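Pesquisar neste site
Procurar por:

6 de maio de 2019
Por Espinoza

Notas para a palestra – património e listas locais

Começar devagar, pedir que baixem as luzes do fundo. Boa tarde a todos, e obrigado por terem subido até Malmont com este calor!

Eu queria falar do moinho de Preltow, que entrou em março na lista regional de sítios protegidos (finalmente!). Foram precisas 315 páginas de dossiê, e eu li-as todas, algumas duas vezes. Contar a história da planta trocada – costuma dar riso.

Perguntar à sala: quem já foi a Preltow? Esperar pelas mãos.

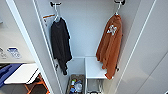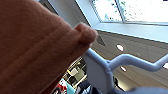
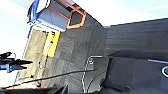

Bom, o moinho. A parte mais antiga tem 500 anos e a roda é bem mais nova, coisa que muita gente confunde. A aldeia de Grirell, do outro lado do rio, também quis entrar na lista com a ponte, mas ficou de fora por causa do tabuleiro refeito em betão. Eu acho injusto, e digo-o aqui com gosto: os pilares são os originais e estão lindos.

Falar das visitas: 680 pessoas no primeiro mês, num sítio onde só cabem 225 de cada vez no pátio. O caminho de acesso já se ressente – mostrar no mapa a curva junto ao açude.

Se houver tempo, ler o parágrafo do dossiê sobre as mós. Se não houver, passar logo às perguntas e lembrar que o mapa fica na mesa à saída.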